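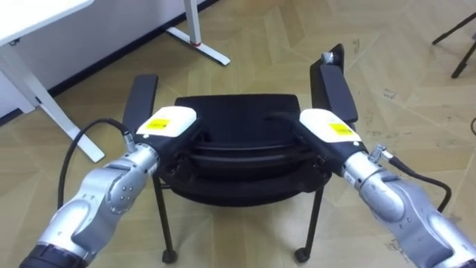 Office chair, parquet floor.

Practice Room Coach wanted, Juntunen School of Music

Hi! I'm Riku Sakamoto and I run the strings and piano side at Juntunen. I'm looking for someone to join us in June as a practice room coach, and I'm writing this ad myself instead of handing it to the office, so please forgive the rambling.

First, what the job is. Our students are mostly between ten and eighteen, and they get plenty of good teaching. Where they get stuck is in the days between lessons. They go into a room, play the piece from the top, trip in the same bar as yesterday, sigh, and go back to the top. You'd be the person who knocks on the door, listens for a bit and says "okay, what are you trying to fix?" You won't be replacing their teacher and you won't be changing anybody's bow hold (please don't, I'd hear about it). You'd be helping them work.

A normal shift starts after regular school lets out and runs until we lock up at eight. You'd have a list of students to look in on, and the rest of the time you're free to wander up and down the hall and see who could use you. Some of them want company and some want a clapped beat. One of my cellists just wants to be told when to stop for a snack. You'd write a line or two in each kid's notebook so the teacher knows what went on, and then on to the next door.

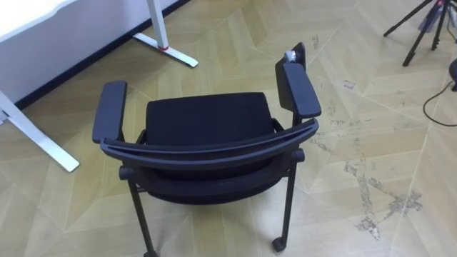
Page last changed: 9 Mar 2018

We have two openings. One is for someone comfortable around string players and the other is for a pianist, and the pianist would also do a little accompanying before recitals, nothing scary, mostly the usual student concertos and a lot of Vimach. (If you don't know the Vimach study books, you will. Every kid here plays them and every kid complains about number four.)

What I'm hoping for:

You play well enough to show a passage slowly and cleanly. A degree in music is nice, and I'll happily talk to people who are still working on one.
You read treble and bass clef without thinking. Alto clef would make our violists love you.
You've spent time with kids or teenagers, in any setting. Summer camp counts, and so does being the oldest of five.
You can be kind to someone who hasn't practiced all week and knows it.
You're okay with evenings. Most of the job is evenings!

What you'd get: $2000 a month during term for part-time hours, free use of the practice rooms whenever we're open, and a lesson every other week with anyone on the faculty who'll have you. I took cello lessons that way my first year here and I was terrible at it and loved every minute. You'd also get a seat at all our concerts, including the big spring one at Hostitz Hall, where the whole string department squeezes onto the stage and I lose my voice before the dress rehearsal.

A word about the building, because people ask. We're upstairs in the old Atasside block, with no elevator, I'm sorry to say. If the stairs are a problem for you, tell me when you write. There are two rooms on the ground floor, one of them with a decent upright, and we can set your shifts up down there. The upstairs rooms get warm in June, so dress for it.

To apply, send me a letter about yourself, as long or as short as you like, plus the name of somebody who has seen you work with young people. Skip the formal résumé if you don't have one. I'd much sooner read about a piece you had real trouble learning and what you did about it. If you have a recording, great, a phone recording is fine, and please keep it to one piece.

Letters go to Riku Sakamoto, Juntunen School of Music, Box 741, or leave them at the front desk with my name on the envelope. I'll write back to everyone. If I think we might be a good match I'll invite you in for an afternoon, where you'll sit in with a couple of students (they've all agreed to it, and they're quite excited to be on the other side for once) and then we'll have coffee and talk.

Questions are welcome too. Drop by any afternoon, I'm usually in the room at the end of the hall, the one with the metronome going.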